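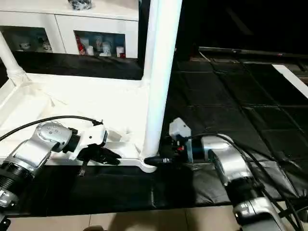

Home Workshop Kitchen Floors Cleaning About

Search this site Go

Stopping a robot arm from snagging its own cable

Last November the left arm on our two-arm setup stopped halfway through a reach and threw a joint fault. The cable to the gripper had caught on the edge of the part we were working on. The arm kept pulling for a moment before it tripped, and the plug at the gripper end was bent. Yaw Asamoah had the spare, so we lost one afternoon.

These are the checks we use now.

Hit the stop button before you reach in. Pausing the program is not enough. A paused arm can start again if someone touches the screen.

Leave slack at the wrist, but not a big loop. Turn the wrist by hand to both ends of its travel and watch the cable. If it goes tight at either end, let out a little more. If it hangs below the fingers, take some back.

Use soft hook-and-loop straps on the arm. Zip ties cut into the cable jacket over time. We put the first strap 7 inches back from the gripper and leave the wrist joint itself free.

Run new moves at 10 percent speed with nothing in the fingers. Stand where you can reach the stop. Korkor Kyei likes to do this twice, once for each arm, then a third time with both moving.

Look at anything tall between the arms. A post or a pole is easy to clear with the gripper and easy to hit with the cable trailing behind it.

Keep loose leads off the floor mats where people walk. Ours get tucked along the edge — tape works, but it leaves glue on padded mats. Warm water and dish soap took most of it off.

If a cable has been pulled hard, replace it. Ours tested fine on the bench and then dropped out 18 cycles later. A cable that works when it is straight can still fail when it bends.

Write the fault code down before you clear it. Gleice Rocha keeps a pencil tied to the control box for this.

Get new tips by email. Enter your address Sign up
This site uses cookies. Accept Settings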